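Skip to main content Home Issues Authors Submit
Shares 22

3.2 Ripeness as a matter of opinion

Our second household survey asked 136 residents of Maltstead when a mango is ready to eat. Participants agreed that the question was easy and then disagreed about the answer. The largest group pressed the fruit with a thumb. A smaller and more devout group smelled the stem end. The rest went by color, a method that every produce guide we consulted warns against and that every shopper we followed used anyway.

Tyagi's earlier work in Zalelau found that people who grew up near mango trees rarely mention color at all. Pallavi Tyagi attributes this to variety: some fruit stays green until it is nearly soup, and some turns red long before it tastes of anything. Our Maltstead respondents, who mostly meet mangoes in October and under fluorescent light, treated a red skin as a promise. Of the 106 who returned the follow-up diary, most recorded at least one broken promise, and one recorded it in capital letters.

We also asked where the fruit waits. The kitchen table won by a wide margin, ahead of the windowsill and the paper bag. The fridge was named mainly by people who then apologized for it. Waiting time was harder to pin down — diarists tended to write "a few days" and, later, "too late." We coded both as 3 days, a decision the reviewers may enjoy.

We use cookies to improve your reading experience. Accept Manage settings

Figure 4. Red mango with its stem attached, on a worn white tabletop. Skin color alone was a poor guide to readiness in the diaries. 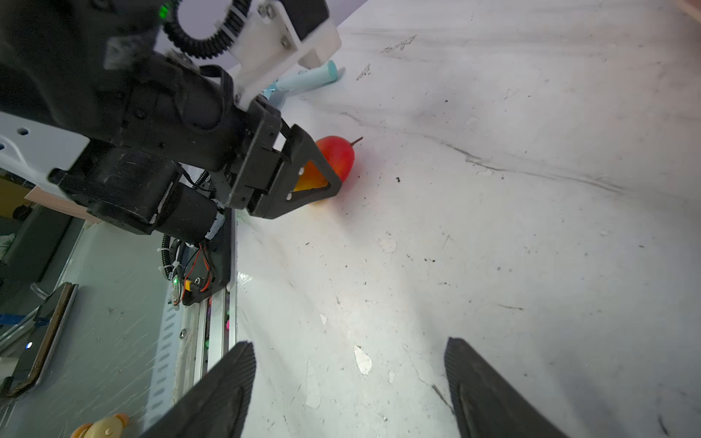 3.3 The thumb test and its critics

Retailers dislike the thumb. The manager at Stougaard, the larger of the two grocers in our study, described the Saturday display as "pre-tested." Bruising complaints there came mostly from shoppers who admitted, when asked, to pressing the fruit themselves.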